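4. Opening the case and changing a drive

Applies to the Tiwari desktop towers with the blue drive latches. If yours has screws where the latches should be, skip to section 5.

The leaflet packed with the Sarkitz drive kit calls this a tool-free job. Keep a Phillips screwdriver handy anyway. Side panels on older towers have often been put back on with whatever screw was lying around, and the leaflet says nothing about those.

4.1 Before you start

1. Back up the drive, then open two or three files from the backup on another computer. A message saying "backup complete" is not a backup.

2. Shut down from the menu. Sleep doesn't count.

3. Turn off the switch on the power supply if there is one, and pull the power cord from the wall. Hold the front power button in for a few seconds.

4. Unplug everything else from the back. Take a phone picture of the cables first if you don't trust yourself to put them back.

CAUTION: Never open the power supply itself. Unplugging it does not make the inside safe, and there is nothing in there for you to fix.

4.2 Opening up

1. Lay the tower on its side with the removable panel facing up. Leave 300 mm of clear bench on the side where you will be working. The leaflet asks for less, but it doesn't allow for the panel, which has to go somewhere.

2. Remove the panel screws, slide the panel toward the back and lift. If it won't slide, look for another screw before you pull harder.

3. Touch bare metal on the chassis before you reach in, and again each time you come back to the bench. A wrist strap is better. The coated "anti-static" gloves sold for this job may be fine, but I have yet to see a pair that let me grip a SATA plug properly.

4. Find the power supply, the motherboard and the drive bays. Follow each cable to the drive with your eyes before you touch any of them. Cable color tells you very little. Plenty of SATA data cables are blue, plenty aren't, and a blue one is no faster.

NOTE: Don't cut cable ties just to make room. The ties keep the bundles where the builder wanted them, and you will not get them back that way at 11 at night.

Case open, motherboard in view.
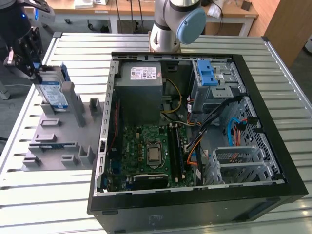
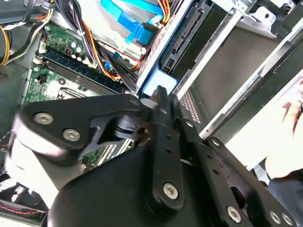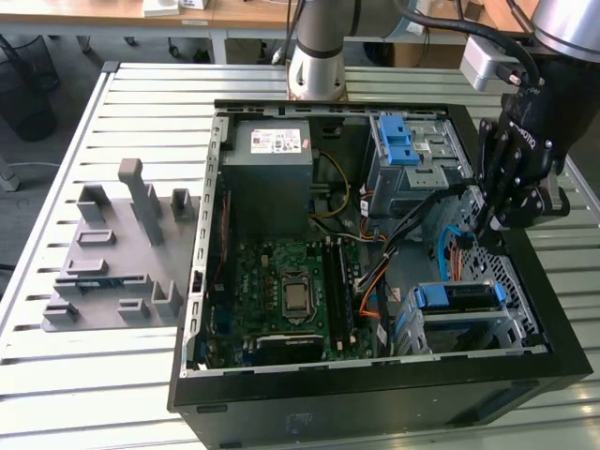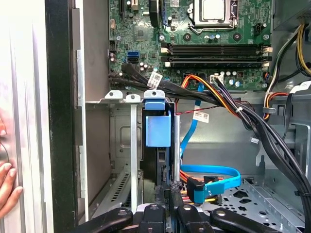
Natanael Rocha objects that the advice on cable ties is too strict. He has always snipped the one nearest the bays, he says, and put on a new one afterward, and on these towers he gets the connectors off in half the time. He also wants it written down somewhere that a tie should never be pulled so tight that it dents the wire.

The second point is fair. On the first, cut a tie if you must, but use flush cutters, keep the points away from the wires, and have the new tie on the bench before you start.

4.3 Taking the old drive out

1. Unplug the data cable from the drive. Hold the plug, not the cable. If it has a metal clip, squeeze the clip first.

2. Unplug the power connector the same way. It will be stiffer. Rock it very slightly along its long side if it sticks, and never up and down.

3. Press the blue latch and hold it. It should move under one finger. If it doesn't, check whether a cable has worked its way behind it.

4. Slide the drive out, keeping it level, and set it on something that won't let it roll or tip. A folded towel does the job. So does the Flallberg tray, at a higher price.

CAUTION: The kit leaflet claims the latches are good for 3,000 operations. It doesn't say who did the pressing. Treat them as thin plastic that has been sitting in a warm case for years.

4.4 Fitting the new drive

1. Compare the new drive with the old one. The connectors should match and so should the mounting holes. "Universal fit" on the box proves neither.

2. If the drive sits in a caddy, make sure it is all the way down before you go near the bay. A caddy that bows outward will jam.

3. Slide the drive in until the latch clicks. Then pull back on it gently. Some latches click without catching.

4. Plug in power, then data. Both connectors are L-shaped and go in one way only. If you are pushing hard, you have it upside down.

5. Look over the rest of the case while it is open. Memory clips should be closed on any module you have fitted. No wire should lie across a fan.

NOTE: Thanakorn Onsri keeps a list of faults from the Pistulmont workshop. Out of 70 towers that came back after a drive change, most had a loose data cable at the motherboard end, where the owner had never looked. Check that end too.

4.5 Closing and first start

1. Leave the panel off for the first start if you can keep hands, sleeves and pets away from the case. It saves taking it off again.

2. Reconnect the power cord, monitor and keyboard only.

3. Start up, go into the setup screen and look for the new drive by its model name. A brand-new drive will not appear in your file manager until it has been partitioned and formatted. This does not mean it is faulty, whatever the reviews say.

4. If the drive is missing, shut down, pull the cord and reseat both cables. If it is still missing, try a different SATA port and a different cable, one at a time.

5. Shut down, unplug, refit the panel and stand the tower up.

For cloning the old drive onto the new one, see section 6. Keep the old drive until you have used the computer normally for a month.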